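Gandmont Table Linen by Undis

We've been hoping to stock the Gandmont range for ages, and it's finally on the shelves at our Clakville shop! These are proper everyday tablecloths, made for breakfasts, birthday cake and the odd spilled glass of juice, and they feel lovely under your hands.

The cloth is a mid-weight cotton blend, 113 threads to the square inch, with a soft finish that hangs nicely over the edge of a table. Colours are printed right through to the hem, and there are 6 patterns to choose from, including a few big leafy ones that go beautifully with plain white plates. 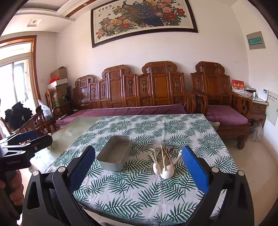

Sizing is simple enough. The small cloth suits a table for two, and the large will cover most family dining tables with a decent drop on each side - measure first if yours is an extendable one. Napkins are sold in packs of 6 (they match, of course, but we love them mixed up).

Wash at 40 degrees with similar colours and hang to dry. A warm iron on the back brings it up like new, though ours rarely gets that far.

Pairs well with the Matar placemats, which come in grey, olive and cream.

Item no. 814
Sizes: small, large
Care: machine wash, no bleach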